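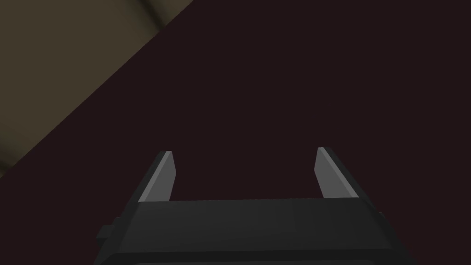 How to stake live willow on a washed out stream bank

Quick writeup because three people asked me at the Baltley work day and I kept giving half answers. This is for small banks, waist high or less. Anything bigger, call the county first. Call them anyway if the stream has fish in it, you may need a permit.

When: dormant season. Leaves off, buds tight. Up here that means you're done by April. Cut stakes in leaf mostly die on you.

What you need
Loppers, hand saw
Rubber mallet or dead blow hammer
Rebar, 3 feet long, for pilot holes
Buckets
Flagging tape
Waders

Cutting
Pick willow from the same watershed if you can. We get ours from the thicket below Biwott bridge, with the landowner's OK. Ask every year, even if they said yes last year. Thumb thick or a bit more, straight, no borer holes. Cut the bottom at an angle and the top flat, do it right then while you still know which end is up. An upside down stake won't do much. Trim off side branches. Don't take more than a third of any one clump.

Soaking
Straight into buckets, butt end down, in the shade. Overnight is OK, a week is better. Change the water if it smells. We did a batch of 50 last year with no soak and lost most of them on the Sudora side.

Planting
Start at the toe of the bank, just above the normal low water line. Rebar in first, wiggle, pull it out. Then the stake, angled end down, leaning slightly downstream. You want 80 percent of it in the ground. Looks like too much - it isn't. If the top splits while you're hammering, saw off the split part.

Tamp the soil tight around each one. Air gaps kill roots. Pour a bucket of creek water down if the hole is lose.

Spacing: two to three feet, staggered rows, not a straight fence line. Closer on the outside of a bend.

After
Flag the ends of each row so the mower crew sees them. Beaver or deer around, put wire cages on now, not after. Water the upper row if you get a dry spring, the bottom row takes care of itself.

Check in June. Some will leaf out and then quit, thats normal, they were running on stored sugar. Count survivors in the fall. Trinidad Nieto keeps the tally for the Fadeter reach, we put in 169 there, so send her your numbers if you worked that section.

Leave the dead ones in. They still hold dirt for a while.

Will add a bit on brush bundles when I get time.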